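Menomwood firm teaches robot arms in a house that does not exist

Local business

By Jasmina Zupan

A company working out of two floors above the old bus office in Menomwood says it is building a robot arm that will be able to tidy an ordinary home. So far the arm has done most of its tidying in a house made of software.

Karo, which moved to the town last December, has been collecting what its staff call demonstrations. A person sits at a desk, takes hold of a pair of hand controls and steers a simulated gripper through a chore in a simulated room. The computer keeps a record of what the gripper's camera saw and what the person's hands did. When enough of these have been stored, they are fed to a learning program, which is supposed to work out how to do the chore by itself.

The firm has 252 demonstrations it considers good enough to use. It would not say how many it has thrown away.

I was given an afternoon at one of the desks and came away with a sore wrist and a number of questions. The controls are easy enough to understand. The difficulty is that the operator sees only what the gripper sees, and the gripper is often pointing at something unhelpful.
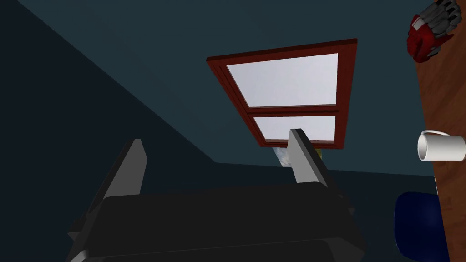
A view from behind the gripper in Karo's simulated room, with a white mug on the wooden surface at right. Picture: Karo

Nuwan Sarkar, who runs the collecting work, puts new operators on mugs first. A mug has a handle and an opening, and there are several sensible ways to take hold of one. He wants all of them in the collection, including the clumsy ones, provided the mug ends up where it was meant to go.

"If everyone picks it up the same way, the program learns one trick," he said. "Then you turn the mug over and it has no idea."

That sounds reasonable. It is harder to say how much of it will carry over to a real kitchen. The simulated mug is perfectly plain, as is almost everything near it. The walls are flat colour. Nobody has left the post on the side or a tea towel hanging from the oven door, and a mug in software weighs whatever a line in a file says it weighs.

Sarkar does not dispute any of that. His answer is that walls can be repainted and lamps dimmed in seconds, and that the same chore can be recorded again under the new conditions. The firm plans to do so on a large scale. When I asked for a result from a real arm in a real room, he said there had been a small trial at a flat in Durby and that the figures were being written up.

He did give one number. The real arm managed nine pick-ups out of 47 attempts. He described this as a baseline, taken with an early version of the program, and asked that it be reported as such. Readers may make of it what they like. I would not hand it my crockery.

Dineo Nkuna, one of the operators, was more open about what the work is like. She used to do data entry for an insurance office and says the two jobs have a good deal in common. A shift is spent repeating small movements, and the recordings are marked afterwards by someone else. Long pauses count against you. So does knocking the furniture, although she says some of the knocks are kept on purpose so that the program can see a recovery.

"You spend a lot of it just getting the thing facing the right way," she said. "You go to look for the table and you've got a wall."

I did the same several times. With no body to turn and no neck to crane, you lose track of the room quickly, and the window becomes the thing you steer by. Nkuna told me that she does this too, and that she could draw the window from memory.

Whether the learning program also picks up on the window is a question that deserves a better answer than I got. If every recording is made in the same room, a program might learn that the table is down and to one side of a red-brown frame, and be lost in any house with its glazing elsewhere. Sarkar said the team was aware of the risk and would be adding more rooms. At present there are two, and the second was not ready to be shown.
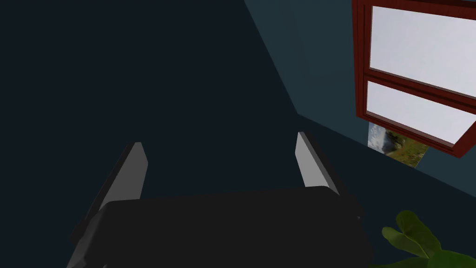
Open fingers and a dark surface beyond, with the window and a small landscape picture at upper right. Picture: Karo

The search for a viewpoint raises another awkward matter. Stretches in which the gripper holds nothing make up a fair part of what I recorded, and I doubt I am the only one. Karo trims some of this by hand. Mamta Ahuja, who checks the recordings, said the team had argued about how far to go. Cut too much and the program never sees how a person finds the object. Leave it all in and it may learn to dither.

Ahuja's own rule is to keep a search if she can tell what the operator was looking for. She admitted that another checker might judge the same recording differently, and said no comparison between checkers had been made yet. For a company that talks a great deal about the quality of its examples, this seems a large gap. She agreed that it should be done and said it was on her list.

There is also the question of who the examples come from. The operators are all adults with steady hands and good eyesight, working at a desk in daylight hours. The people Karo says it wants to help are older residents and those who find gripping and lifting painful. None of them has yet sat at the controls or, as far as I could learn, been asked which chores they would like done. Tidying mugs may well be on the list. I suspect it would come some way below putting on socks.

Aurelio Salinas, a retired machine fitter who chairs the Ndlovu Road residents' group, went to the firm's open evening and was not won over. He spent much of his working life with factory arms and said he had heard similar promises before, usually with a better demonstration attached.

"They showed us a film of a computer drawing of a room," he said. "I asked when I could see it lift a pan with something in it. The young man said that was a very good question."

Salinas does think the approach has some sense in it. Setting up a factory arm in his day meant entering each position and starting over if a bench was moved. An arm that could learn from being shown would be a real improvement, he said, if it learned. His group has invited Karo to bring the real arm to the hall on Ndlovu Road and try it on whatever residents put in front of it.

The firm has not accepted. Sarkar said the arm was not easy to transport and that a public session would be "more useful at a later stage". He would not be drawn on when that stage might arrive.

In the meantime Karo is looking for more operators. The shifts last about two hours, which was as long as my wrist would have stood, and no experience is needed. Applicants are asked to try a short practice task at the office, where they will be given the mug.

The Durby figures are expected to be put on the company's website once they have been checked. We have asked for a copy of the full set, including the attempts that failed, and for the number of recordings that were discarded.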